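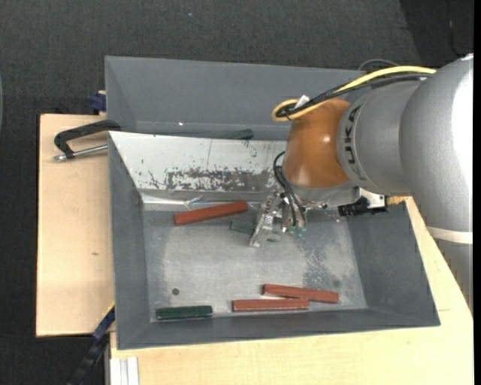
Words by Harriet Lomond, features writer, Famoleck Quarterly

The woman who looks after the rules for the robot benches at Sulcombe has a kettle on her windowsill and a ring binder on her knee, and it is the binder she wants to talk about. She has been writing and rewriting the house code of practice for picking work since she moved down from Eltham, and she speaks of it with the fondness other people keep for an allotment.

"It started as four pages," she told me, pouring. "Then people asked sensible questions, and every sensible question became a paragraph, and before long I had something no one would read. So last May I sat down and cut it back to four pages again. That was the hardest bit of the whole job!"

The first page is all about what happens before anything moves. Whoever is running the bench walks round it once, hands off the controls, and looks. Is the bin clamped down? Are the cables held up out of the way of the wrist, with enough slack for the arm to turn? She is very keen on cables. "A cable will tell you where it wants to go if you move the arm slowly," she said. "Take it through the whole reach at crawling speed and watch the loop, not the gripper. Everybody watches the gripper."

I asked about the clamp, a plain black C-clamp of the sort my father had in his shed, and whether it wasn't a bit homely beside an orange and silver KUKA arm. She laughed, and said I had found her favourite argument. A colleague at Bjarnason, the firm that shares the building, would like every bin bolted. She is happy with a clamp for trial work, so long as it is checked at the start of each session and again after any knock, however small. "If the bin shifts a little, the arm doesn't know. It goes to where the bin was. So the rule says stop, check, tighten, and then find your corners again before you carry on."

Then there are the blocks. The practice pieces are plain wooden ones, reddish-brown and dark green, and the code has a surprisingly tender paragraph on how they should be laid out. They are not to be lined up neatly. Some should lie at an angle and some should touch, and there should be one in a corner, where fingers find it awkward to get in. "People are kind to their own machines," she said. "They put things where they know it can reach -- I've done it myself, of course I have."

Reaching in is where the warmth goes out of her voice a little. Hands stay out of the bin unless the arm is stopped and the person reaching in is the one holding the stop control. There are two people at the bench for any new routine, and neither may be talked into leaving early. Every stop gets written down, even the silly ones. The book had 847 entries when I looked, in a great many different pens, and she reads them all.

"I don't mind a long list of stops," she said. "I'd mind a short one much more. If the page is blank I go and sit with them for a morning, and I bring biscuits, and usually we fill it in together."

She is now working on a paragraph about dust and scratches on the metal sheet in the bin, and what they might do to a camera's view. She thinks it will need roughly three more drafts. The new version goes up on the wall on 21st December, and she has already bought the drawing pins.

Famoleck Quarterly | Contact the editor | © Famoleck, all rights reserved | Back to top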